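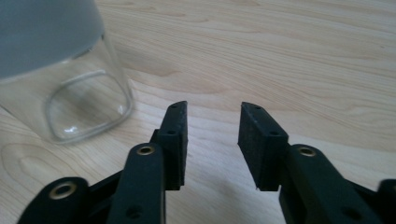 Grarkodau Hand-Held Gripper, Club Pair
Two-handed kit for school and college robotics clubs

The Grarkodau is a parallel-jaw gripper that a student holds and works directly. It is sold in pairs, left and right, for teams entering the two-handed rounds of the Neltmont student contest. Each jaw is carried on black link arms with brass bushings at the pivots. The finger pads have a textured inner face and are replaced as a set.

Clubs normally start with one hand and a bare table. The student practises the approach with the jaws open and the object off to one side, then adds the second gripper once the first can be placed without looking at the wrist.

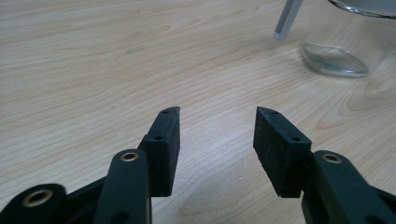
Kai-wen Yeh asked whether the pads could be changed between heats. They can – the screws are standard and the spare set comes with a driver. Allow time to check that both jaws still meet squarely.

Specification

Mass, each gripper: 452 g
Jaw opening, maximum: 80 mm
Cable length: 300 cm
Order code, pair: GK-448
Supplied with: two grippers, two cables, one spare pad set, driver

Set-up for the jar exercise

1. Clear the table and fix its position on the floor. Put the glass jar near one corner and open the jaws fully over bare wood.

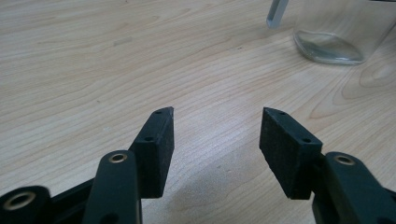
2. Move to the plastic jar with the flip-top lid. Place it in the middle of the table, one gripper to each side. One hand steadies the body, the other works the lid. Keep both cables behind the forearms.

3. Repeat with the hands exchanged. Jundden scoring sheets have a separate column for each hand. 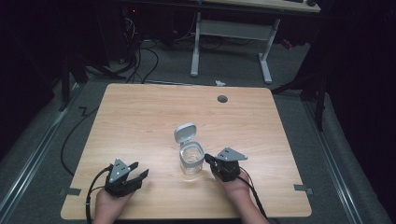 Po-yen Tu wrote in to say that the lid took the Yang college team far longer to learn than the jar, and that newer members did better when they practised closing it before opening it. The exercise notes were revised in November to allow either order.

Pads are wearing parts and are not covered by the guarantee. Bushings and link arms are covered for two school years – return the complete gripper, with its cable.

Page last revised Jan 28, 2022.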